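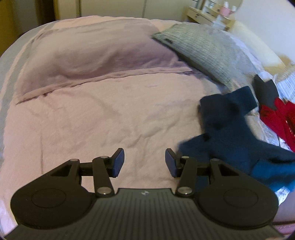
Vol. 5, Issue 2, p. 300

4. What people told us about their bedding

Okay, so this is the part of the paper I was most looking forward to writing, and also the part that took the longest. Section 3 covered the diary method (who kept one, what we asked them to write down each morning), and here I get into what people said about the stuff they sleep in. I went in expecting to read about mattresses. I read a lot about sheets instead!

Figure 1. Pink bedding on a bed.

We sent out 400 diaries across the two towns, Humel and Kesunau, and 300 came back in good enough shape to use. Humel is up in the hills and cools off fast after dark, while Kesunau sits down by the water and stays sticky well past midnight in August, when the diaries were kept. I picked them for exactly that difference, and it shows up on almost every page.

Humel people wrote about weight. They like something heavy on top of them, even in summer, and several said they'd open a window before they'd take a blanket off. One woman wrote that a light cover makes her feel like she's napping on somebody's couch. Kesunau people hardly mentioned weight at all. They wrote about texture, and they were picky! Smooth was good, crisp was better, and anything that clung to the legs got a full paragraph of complaint, sometimes with underlining.

Color was a surprise to me. I had left it off the prompt sheet because I figured it belonged to decorating and had little to do with sleep, and people wrote about it anyway. White came up as "hotel" or "hospital" depending on the writer's mood. Pink and other soft shades were mostly described as warm, and I mean physically warm, by people whose sheets were the same fabric all week. The earlier Milliren survey reported something close to this with painted bedroom walls, and I was pretty doubtful when I first read it. I'm less doubtful now, although I'd want a proper test with the fabric held constant before I leaned on it.

Then there's washing. I scored the wash entries on the Sowah comfort scale, which runs from one to 5, and the night after a sheet change came out higher in both towns. The bump lasted two nights in Kesunau and a bit longer in Humel. Some of that could be plain old satisfaction at having done the laundry (I know the feeling), and a diary can't pull the two apart.

One caution about all this. People wrote their entries in the morning, often in bed and before coffee, so a bad night could easily turn into bad sheets on paper. I tried to deal with that by comparing each person only with their own other mornings, and the details of that comparison are in Section 5, along with the entries I had to throw out.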